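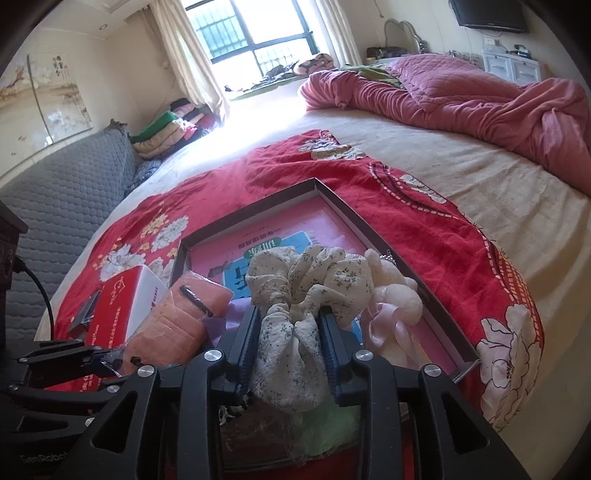
Hand-held gripper pair, three weeks in

I rented this set from Istudine to collect tidying demos for Maite Sepúlveda's group, and I've now had it long enough to have opinions (and sore thumbs). The job was soft clutter: scrunchies, scarves, ribbons, little packets, all the stuff that ends up in a heap on a bed and never goes back in its box. You pick it up with the grippers, the cameras record it, and the learning system gets one more example of how a person would do it.

First, the fingers. I love them! The blue pads hold thin fabric really well, and you can pinch a crumpled bit of cotton right in the middle without chasing it all over the blanket. Satin is fussier. I got into the habit of coming in a little steeper for anything shiny, and my drop rate got a lot better after that. Plastic bags were my favorite in the end, which surprised me, as I'd been dreading them.

Weight is okay for one hand and tiring for two. I'd do a long morning, feel fine, then try to pour coffee and notice my wrists complaining. Araceli Villalobos has smaller hands than mine and found the squeeze stiff, so try before you rent if you can.
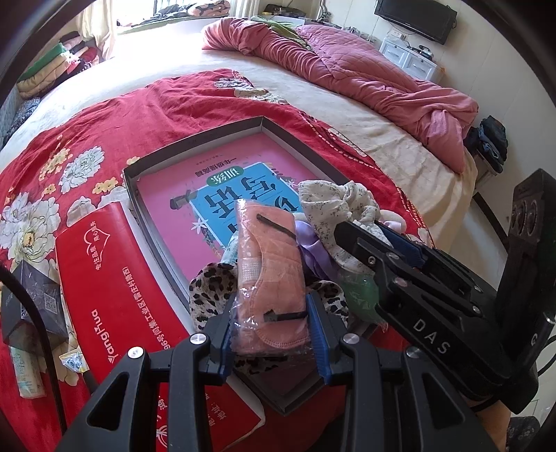

Face mask in its bag on one side, the other gripper reaching toward the scarf.

Cables are my big gripe. You learn where to let them hang, but every time you change sides of the bed you're sorting them out again, and one good tug in the middle of a take means doing it over. I'd pay extra for a longer lead – or just some clips in the case.

The software is Surau, and it's fine. Plain, a bit slow to save, but it never lost a take on me. I recorded 1,227 clips and kept 736. Most of the rejects were my own fault: hesitating over which thing to grab, or blocking the view with my arm. Please do a practice day and throw all of it out. My early clips are full of dithering, and you don't want a model learning that.

One more tip, for messy piles especially: shuffle the items between takes. I got lazy and put everything back the same way for a whole afternoon, and Maite sent the batch right back (fair enough).

Would I rent it again? Yes, for cloth and small packaged things. I haven't tried it on dishes or anything heavy, so I can't help you there. Four stars from me, with the missing one going to the cables. Next up is sock drawers, and I've already asked for the same pair.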